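Gradamano Refurb Room: Desktop Tower Safety Check
Checked by Shewit Kumsa, 5/31/23
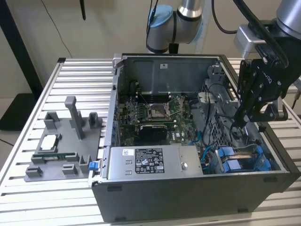

Side panel off before work starts: Yes.
Power cord out of the wall: Marked yes on the sheet. I'd like to see a tag on it, too. A tick proves very little.
CPU socket: Empty. The form says "pins OK" with no initials. Who looked?
Power supply: Label readable. Do not open. Jonalyn says everyone knows that. I doubt it.
Drives: Carriers in the cage, blue data cables still there. Wiped? Sheet says "should be." Not accepted.
Cable routing: Black cables loop near the drive cage. Tie back before the panel goes on.
Wrist straps: 2 signed out, neither tested since September.

Result: Hold. Fadi to recheck the drives and sign with a full name.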